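Imprimer | Envoyer par e-mail
Rechercher dans les actes Tous les champs OK
30 mai 2025
Équipe manipulation, laboratoire Bretine

3. Collecte des démonstrations

3.1 Tâche et poste de travail

Le jeu Plonis regroupe des démonstrations de manipulation d'objets simples, enregistrées par téléopération. Nous détaillons dans cette section la tâche des blocs, qui a servi à régler l'ensemble de la chaîne avant l'ajout des tâches plus longues. L'opérateur pilote un bras à six axes muni d'une pince parallèle. Deux blocs de bois de tailles différentes sont utilisés, et la surface de travail est une feuille de carton posée sur un tapis à motifs bleus. Les fonds imprimés ont été retenus dès la première campagne, en décembre, pour que la politique apprise ne dépende pas d'un plan de travail uniforme.

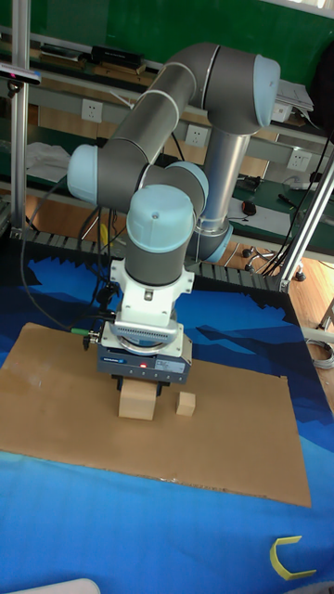

Pourquoi conserver les démonstrations hésitantes ? Parce qu'elles contiennent des corrections de trajectoire que l'opérateur ne produit jamais lorsqu'il réussit du premier coup, et que la politique en a besoin pour se rattraper après une saisie décalée.

3.2 Enregistrement et tri

Chaque épisode commence bras en position de repos et se termine à l'ouverture de la pince. Les positions articulaires, l'ouverture des doigts et les images des caméras fixes sont horodatées par le logiciel Ambaye, puis rééchantillonnées sur une base commune. La position initiale des blocs est modifiée à la main entre deux épisodes, sans gabarit. Nous avions d'abord tiré ces positions au hasard par programme, mais la mise en place prenait alors plus de temps que la démonstration elle-même.

Au total, 2 012 épisodes ont été retenus pour cette tâche, fournis par 11 opérateurs. Un premier lot d'environ 500 épisodes a été écarté : l'horloge d'une caméra dérivait et le recalage a posteriori restait trop imprécis au moment du contact. Les épisodes interrompus par un arrêt de sécurité sont archivés à part et ne figurent pas dans le jeu d'apprentissage.

L'annotation se limite à l'instant de saisie, à l'instant de lâcher et à une note de qualité attribuée par une personne autre que l'opérateur. En cas de désaccord, l'épisode est revu sur l'outil Vastley, qui affiche les vues côte à côte. Les vues rapprochées se sont révélées les plus utiles pour dater la saisie, les doigts étant souvent masqués en partie par le corps de la pince.
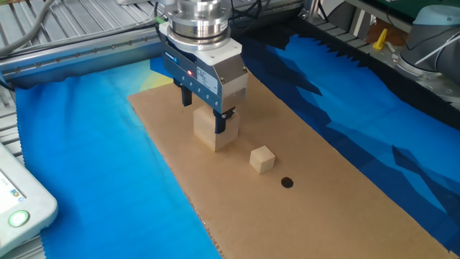

Figure 2. Bloc tenu entre les doigts de la pince ; le petit cube est posé à côté sur le carton.

3.3 Répartition

Le découpage entre apprentissage et validation est fait par opérateur. Un découpage par épisode donnait des scores de validation trop optimistes, les démonstrations d'une même personne étant très proches les unes des autres.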